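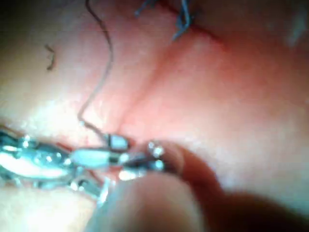

Blue knots along the crease, with the dark thread running down to the jaws.

Tails, bites and a change of thread

29/04/2023

I have kept a stitch log since August. It is a spreadsheet with one row per stitch and columns for material, bite depth, distance from the edge, number of throws, tail length, and a last column for whether the knot held when I pulled the edges apart. It now has 598 rows. Of those, 103 are marked as failed, and most of the failures are in the first few weeks, when I was laying granny knots without noticing.

Tail length is the variable I changed most often. Very short tails look neat, but a monofilament knot can creep open if there is nothing left beyond the last throw. Long tails lie down in the fold and get caught in the next stitch. I settled on 5 mm for interrupted stitches in the stiffer blue thread from Jandier. At that length the ends stand up by themselves, and I can find them again with forceps. A cluster of them gets untidy at the top of a line, where the knots sit close together. I used to trim them a second time. I stopped doing that after cutting a knot.

Color matters more than I expected. On a pink surface under a strong light, a clear or pale thread disappears in the glare, and glare is worst on the rounded parts next to a fold, exactly where the loop tends to fall. Blue is easy to see. Dark thread is easy to see too, until it drops into a crease, and then it has the same value as the shadow. My fix is to lay the slack out on the bright side before taking the next bite. A loose S of thread on the bright side can be followed by eye from one end to the other. The same thread in the crease has to be fished out.

Short offcuts are the other nuisance. A trimmed end of dark thread is small enough to ignore and large enough to end up under a knot. I clear them at every third stitch now. Before that I cleared them at the end, which meant finding them by feel.

Notes on a deep fold, for anyone doing the same exercise:

Start at the far end and work toward yourself. The first knots pull the two sides together and the rest of the fold becomes shallower.

Take the bites square to the line. In a fold, what looks square from above is usually slanted at the bottom, and the edges end up stepped.

Hold the needle about two thirds of the way back from the point. Nearer the swage it bends, and nearer the point there is not enough curve left to come out on the other side.

First throw double, then singles in alternating directions. I use three singles with the blue, four with anything slick. Snug is enough – if the surface puckers, the knot is too tight.

Do not grip the thread by any part that will stay in the stitch. The jaws mark it, and a marked monofilament breaks at the mark. I lost a good part of a packet to this before I looked at the breaks under a loupe.

The part that took longest to improve was the handover. Two tips have to meet over a very small area, one letting go only after the other has closed. If the receiving jaws come in parallel to the giving jaws, they collide. If they come in at a clear angle, there is room for both. I now bring one from low on the left and the other from nearly straight above, pointing slightly left at the tip, and the number of drops has gone down. The log has a column for drops too, added late, so the early figures are missing.
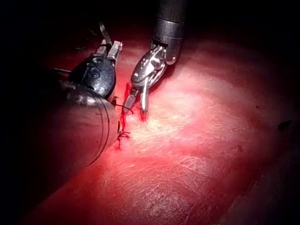

Nelu Ursu disagrees about the steep approach and wrote under the previous post: I would keep the second tip lower. From straight above you cover your own bite, and the exit point is the one thing you need to see. Also, your three singles are one more than I was taught for that gauge. Have you tested two?

I have tested two, on 5 stitches, which is too few to say anything. All of them held. The point about covering the bite is fair. I tried a lower angle on the next line and could see the exit point better, but I hit the other jaws twice. I will give it a full line in each direction before deciding.

Materials, as two people asked. The blue is the Jandier monofilament. The dark thread I buy is a braided one from Birkham, softer, holds a knot with fewer throws, drags more going through. The practice sequence is adapted from the Nedelcu workbook, second half, with the running stitches left out. I may put them back in. The total for single throws stands at 1,032 if I leave out the rows where I forgot to fill in the cell, and there are more of those than I would like.

Next on the list is a mattress stitch over the same kind of fold, same thread, with the tails left a little longer.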